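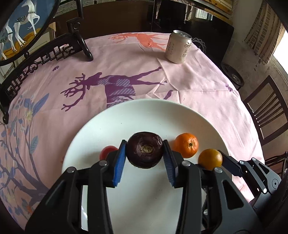 Figure 2. Gripper closing on an onion on the shared plate, household fruit task.

4.1 Does the mixed plate help?
Our supervisor's hunch was that demonstrations recorded on a crowded plate would teach the policy more than single-item ones. Natália Antunes and I are not convinced. We trained on 3649 short clips from the Nogueira set, then held back 302 for testing. The mixed-plate version did score higher, but it had also seen more clips with large, easy fruit in them, and we had no time to balance the two before the Friday deadline.
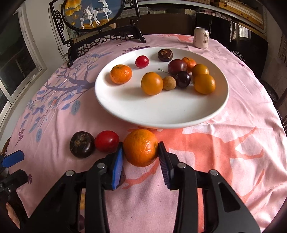 Oranges are a generous test in any case. They are big and round, and their peel is rough, so a sloppy approach can still end in a grasp. Small fruit with a stem is another matter, and that is where the Erton baseline and ours were hard to tell apart.

Michalis Bakalis reran training with 4 random seeds and a batch size of 512. The gap between seeds was as wide as the gap we had hoped to report – so we do not claim an improvement. Results split by fruit size are in the appendix.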